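Ticket 2737
Opened: June 1, 2022
Site: Plerham, ground floor lobby
Subject: Lobby heating zone drops out overnight
Priority: Normal
Assigned to: Doina Petkov

Reported problem
The floor heating in the lobby shuts off at night and does not come back on by itself. The front desk has been resetting the Bredine controller every morning. The upstairs zones are fine. The display shows code 142 until the reset.

Initial checks
Code 142 is loss of signal from the floor sensor. Pulled the event log from the controller. The dropouts all fall between midnight and 5 a.m., while the night setback is running. Controller firmware is current. Supply voltage at the terminals is normal.

Measured the sensor at the controller end and got a steady reading. Disconnected it and put a 1000 ohm test resistor across the input. Left it overnight. No code the next morning, so the controller input is good and the fault is in the sensor or its cable.

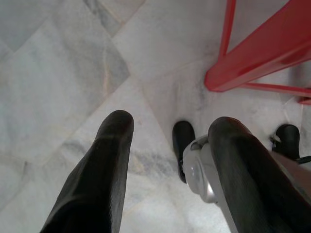

Marble floor, Plerham.

Did not want to lift any stone, so traced the cable back from the controller first. It runs through a Reisinger junction box behind the mail cabinet. One of the two sensor wires was clamped on its insulation, with only a few strands touching metal. Moving the wire by hand brought up code 142 every time.

Fix
Cut back both wires, fitted ferrules and reterminated at position 8. Tightened the other terminals in the box. Removed the test resistor, reconnected the sensor and cleared the log.

Follow-up
Front desk asked not to reset the controller if the code comes back, and to call the office so the log can be read first. The Fluketti meter used for the readings is due for calibration in July. Sensor readings to be repeated after that.

Status: Monitoring. Log to be pulled again at next visit.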